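Pallado opens orders for a rent-by-the-month robot arm aimed at small workshops

Pallado, the small company best known until now for its conveyor add-ons, has begun taking orders for Fisero, a benchtop robot arm that customers rent by the month and can send back when the busy season is over. The first arms go out in November, and the company says it will hold the opening round to 89 customers so that everybody who signs up gets a proper setup visit.

The idea, as Parveen Lodhi tells it, came from years of walking into bakeries, frame shops and seed packers where the owner would have loved a bit of help with the dull jobs but could not face buying a machine outright. Lodhi runs the rental side at Pallado and is clearly very fond of her customers, a good many of whom she seems to know by their first names.

"They don't want a five-year plan," she said. "They want something that will put jars in boxes until the holidays are done, and they want to be able to call a person when it stops."

For $1,067 a month, renters get the arm itself, a two-finger gripper, a small camera fixed at the wrist, a clamp-on base that fits most sturdy tables, and a tablet for teaching the arm its jobs. Teaching is done by hand. You take hold of the arm, walk it through the motion a few times, and the software (the company calls it Aveo) works out the rest, or asks for another pass if it isn't sure. There is no contract beyond the first 4 months, and shipping is included both ways, which will be welcome news to anybody who has ever tried to mail something the weight of a large dog.
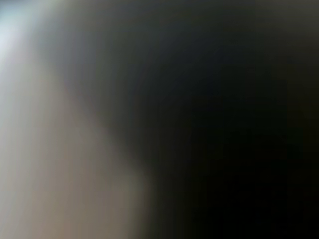

The wrist camera is what Aveo leans on most, and it is also where the early renters had the most to say. Soledad Sepúlveda, who packs candles and bath salts with a crew of three, had a trial arm in her shop through the spring. She liked it a great deal - she used the word "sweetheart" more than once - but she found that the camera needs room and steady light to do its best work. When the gripper closes in tight on something, the view from the wrist gets very soft, and the software has to rely on what it picked up a moment earlier. Her advice to new renters is to slow the last bit of every reach during teaching and to keep bright lamps from pointing straight at the arm.

"Once I moved my table away from the window, we got along fine," Sepúlveda said. "Before that I was re-teaching it every afternoon at four o'clock, when the sun came in."

Pallado has taken some of this to heart. Toshiko Matsuda, the engineer in charge of Aveo, said the version shipping to customers lets renters check the live wrist view on the tablet while they teach, with a little warning when the picture is too blurred to be of use. A second camera on a stand, meant to watch the whole table, can be added for a further charge that the company has not settled yet. Matsuda would like to see it become part of the regular kit in time, though she was careful not to promise anything.

There are limits worth knowing about before you sign. The arm lifts up to 10 pounds at full reach, so it is no use for flour sacks or crates of tile. It works at an easy, almost leisurely pace. Clear glass and shiny wrap still give it trouble, and the company asks renters who handle mostly those to talk to the sales desk first. Food businesses will need the washable gripper covers, sold separately.

The obvious comparison is with Valentini, whose own arm is faster and stronger but is sold outright, usually with a paid installer. Ermanno Zuccaro, who repairs and resells used shop equipment and has had both on his bench, thinks the two will rarely end up fighting over the same customer. He would point a busy print shop to the Valentini without much hesitation. For a family business that needs an extra pair of hands from fall to New Year's, he said, he'd have them try the Fisero and keep the box.

Orders are being taken through Pallado's sales desk, and setup visits are scheduled in the order the deposits come in. The deposit is refundable until the arm ships.

Recent items
Valentini adds a quieter gripper to its bench line
Lizeth Cuervo on teaching a robot to fold cartons
Renting or buying: what small shops told us
Pallado's conveyor add-on, one year later
Letters: lamps, glare and wrist cameras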